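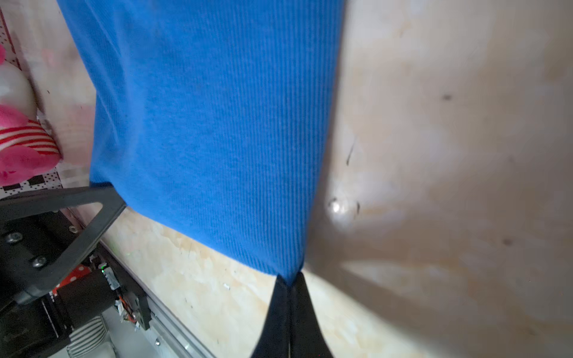 I have been knitting for most of my adult life and I only fell in love with ribbing last November, which is embarrassing to admit given how many hats I've made. Ribbing used to be the boring inch and a half before the fun started. Then I made a whole sweater in it and now I can't stop looking at the stuff everywhere! Bright blue is my favorite color for it, because you get all those fine lines running down the length and the blue goes lighter and darker as the cloth hangs. Flat stockinette in the same color would just sit there.

The sweater was Marites Magbanua's pattern, the Trindby, and it starts with 242 stitches cast on in the round. I joined it twisted the first time. Of course I did. I got three rounds in before I noticed, said a few things to the cat, and ripped it all out. Second try was fine (I laid the whole circle out on the kitchen table and went over it with my finger like I was reading a map).

Now for the part I really want to talk about, and that's needle size. The pattern says to go down two sizes for the hem and cuffs, and I always figured that was fussiness. It makes a huge difference! My swatch on the bigger needles stretched out beautifully and then just stayed there, like an old sock. On the smaller ones it sprang right back. If you only swatch one thing this winter, swatch your cuffs.

Yarn matters too. I used a wool called Umali, 400 yards to the skein, and it has a lovely bounce to it. I tried the same stitch in some leftover cotton and it came out heavy and kind of sulky. Carleen Ruawai tells me a thread of elastic held along with the cotton fixes that, so I'm going to try it on a summer top and report back.

A few of you asked about binding off. I did the sewn one, with a blunt needle and a tail three times as long as the edge, and it took me two evenings and most of a podcast series. Worth every minute! It goes over my head without a fight and my ears are very grateful.

Next up is the matching hat, one by one rib all the way to the crown. I've already wound the yarn and I'm casting on tonight after dinner.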